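I gave up listening to podcasts on my walk to work in March. It's a bit over two miles from our flat to the office at Turside, most of it along the canal, and I'd had something playing in my ears on that walk for four years.

I didn't plan it. I left the house without my earbuds one morning, was too late to go back, and found the walk went by at the same speed. So I left them at home the next day as well.

The main change is that I remember the walk now. I know which of the boats have people living on them. There's a heron that stands by the lock at Grimden until about 8 and then clears off when the cyclists come through. I'd walked past that lock something like 2,000 times and couldn't have told you it had a heron.
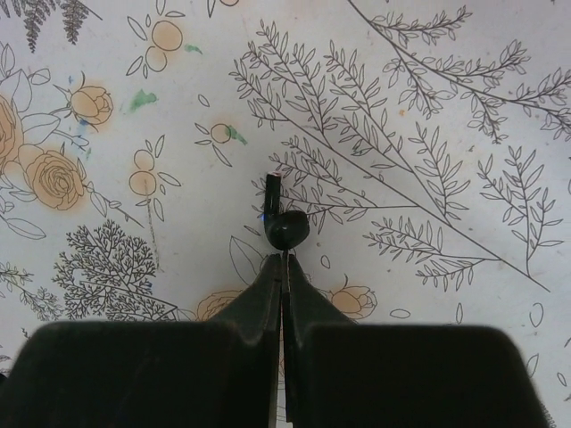 I also get to work with my first job of the day half sorted, which used to take me until the second cup of tea. Parisa Sharifi, who sits opposite me, tried it for a fortnight and hated it. She says she just worried about her boiler for forty minutes each way.

I do miss a couple of the programmes. There was a long one about the history of canals, oddly enough, and I'm stuck partway through the bit on tunnels. I've been catching up while I do the washing-up, one chapter every two or three nights.

Rain is the hard part. On a wet morning with my hood up there's not much to look at, and I've thought about going back to it for those days only. I haven't decided yet.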